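Small exchange, long days: Pierina Lombardi on clearing at Grurthorpe

Pierina Lombardi takes the call at 7 in the morning, coffee going, screens already up. She runs clearing at the Grurthorpe exchange. Small place. 256 listed companies, most of them thinly traded.

"People think it's the trading that matters," she says. "It's what comes after. Who owes who."

Her team moved to the new Penari settlement system in September. Rough start - three brokers couldn't match their trades on the first morning, Bristeck among them.

"We did 200 by hand. Phone, spreadsheet, phone again. I wouldnt want to repeat it."

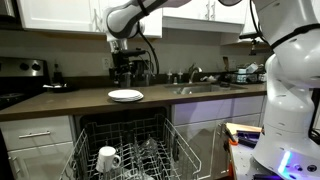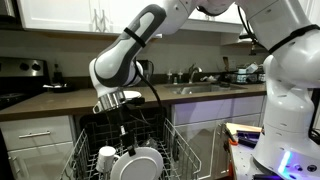
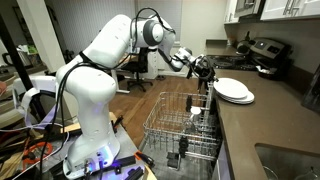

Fees and what's next

Brokers want lower fees. Lombardi is careful here. Her deputy, Hsin-yi Yen, is redoing the schedule, and the smaller firms should pay less per trade.

"Hsin-yi has the numbers. I have the complaints."

And the Shiferaw listing? No comment - then a bit of one. "The paperwork is in. Ask me agian next month."

She has a margin call to make at half past.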